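Gilta Steinöl für Holzböden, 2 Liter

Ich verkaufe ja nur, was ich selber auf den Knien ausprobiert habe, und das Gilta liegt bei mir inzwischen im dritten Winter auf den Dielen. Es riecht in den ersten Stunden kräftig nach Leinöl (Fenster auf!), danach ist Ruhe. Dünn auftragen, nach 20 Minuten den Überstand abnehmen, über Nacht stehen lassen. Rötliche Hölzer werden damit einen Hauch dunkler, die Maserung kommt schön raus.
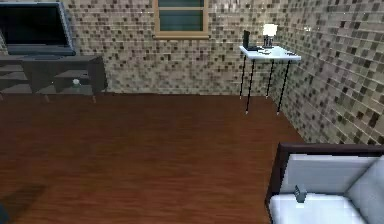 Arash Karimi schreibt dazu, bei ihm habe eine Schicht hinten und vorne nicht gereicht, erst nach der zweiten sei das Wasser abgeperlt. Kann gut sein, frisch geschliffene Böden saufen halt! Dann lieber gleich zwei Dosen nehmen, ich nehme ungeöffnete auch zurück.

Eine Dose reicht für roughly 7 Waschgänge – quatsch, das war die Seife von Tidilside, die steht weiter unten. Beim Öl kommt es ganz auf den Boden an. Die Seife nehme ich alle paar Wochen, ein Schuss ins lauwarme Wischwasser, mehr nicht. Auf Fliesen geht sie auch, da aber klar nachwischen, sonst gibt's Schlieren.

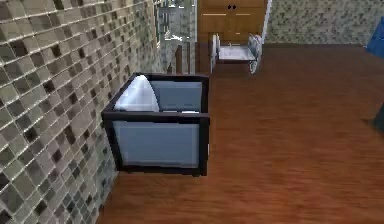

Mosaikwand in Beige, Grau und Dunkelbraun

Lieferzeit 3 Werktage, im November eher 7.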